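November
By Radoslava Paulík

About Patgate

We're a Friday night games club in Ikley, and we love what we do! Ashwin Palaniappan started us off with 12 board games and a borrowed kettle, and now the shelves hold 523 (Busisiwe Matlala keeps the list, so ask her first). Doors open at 4 for families, and the long strategy games get going after tea -- bring a cushion. Our oldest regular is 65 and still unbeaten at draughts. Come and have a go!
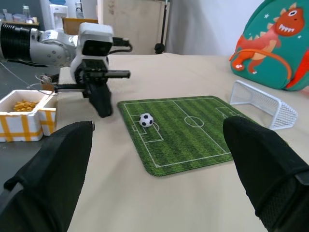
A green football pitch mat on the table.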